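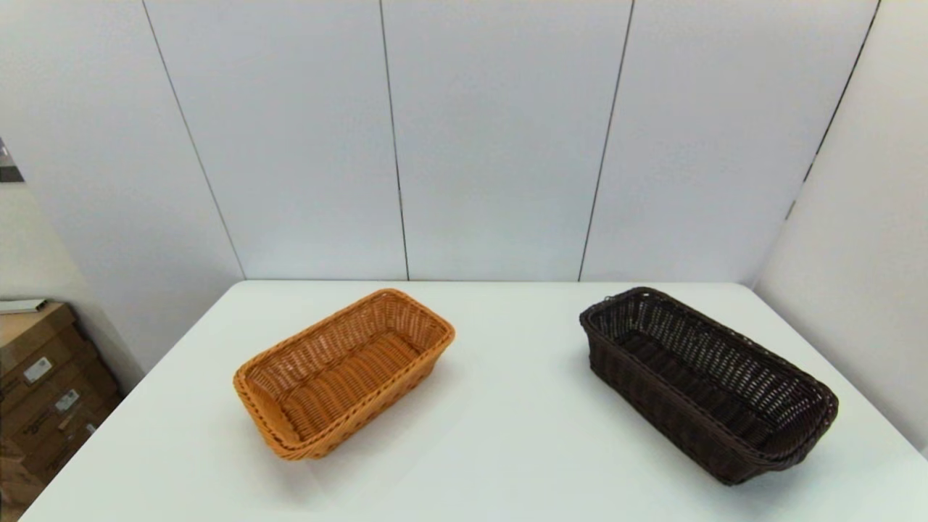
When can customers in Brestbridge start using the new parcel lockers?
The lockers open to the public on the first working day after installation is signed off, and the first site, outside the Kiiskinen hardware store, is already taking parcels.

Zetier Expands Parcel Locker Service to Brestbridge

BRESTBRIDGE, 2020-03-17 - Zetier, a regional delivery company, has started a parcel locker service in Brestbridge. The service lets customers pick up and return packages at any hour without waiting at home for a driver.

The first bank of lockers has 60 compartments in three sizes. The largest will take a box weighing up to 50 pounds. A second bank, with 65 compartments, is being installed next to the bus station and will open once the power supply has been connected.

Zetier began planning the Brestbridge service in January, after a trial in which 300 households used a temporary locker at the company's depot. Most of the parcels in the trial were picked up in the evening, when the depot counter is closed. Households in the trial also asked for more large compartments and better lighting, and both requests were followed at the permanent sites.

To use a locker, customers choose it as the delivery address when they place an order. When the parcel arrives, Zetier sends a pickup code by text message or email. The customer enters the code on the keypad and the right door opens. Parcels are held for four days. After that they go back to the depot, where they can be collected at the counter with photo ID.

Returns work the same way. Customers print a label at home or ask for a return code, enter the code at the locker and leave the parcel in the compartment that opens. Drivers empty the lockers twice a day.

The lockers run on Zindo, the software Zetier already uses to plan its delivery routes. Customers do not need to download an app or open an account. There is no charge for pickup. Return costs are set by the store that sold the item.

Each bank has a row of compartments at a lower height for people who use wheelchairs or have trouble reaching. Customers can ask for a lower compartment once, and the request stays on file for later deliveries.

Home delivery in Brestbridge will continue on its current schedule. Food, live plants and medicines cannot be sent to the lockers.

Stores that want to offer locker delivery at checkout can request a setup guide from the Zetier business desk.

About Zetier
Zetier delivers parcels for independent stores and households. It runs its own drivers, depot and pickup points.

Media contact: Zetier Press Office, Brestbridge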